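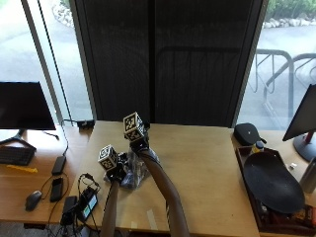 Wostwood Seed Swap List – README

October 18, 2022
By the Wostwood list keeper
3 comments · 2 shares

The fall update is in, and it's a big one! The list now has roughly 400 entries, with a whole new run of beans from the Furnival gardens and the first lettuces we've ever had from Tilitz.

What's in it

Each row is one packet of saved seed. You get the plant, the variety name as the grower wrote it, the year it was saved, the garden it came from, and a notes column. Read the notes column! People put wonderful things in there – which squash sulks in clay, which tomato kept going into the first frost.

Spelling is left alone. If a grower wrote "Grandad's Purple," it stays that way, even when it looks a lot like a bean already on the list under another name.

What changed in September

Peas and beans used to share a sheet and now have their own. Saved years are written in full. Three old gardens closed, so their rows moved to the archive tab.

Known gaps

Herbs are thin, and mint is hardly there at all. Germination notes are missing for most of the flowers. Squash crosses easily, so treat those names as a good guess.

Using it

Copy it, sort it, print it for your shed. The file opens in any spreadsheet program, and Sovix hosts the shared copy. New rows are welcome all winter – add them to the bottom and leave the sorting to me.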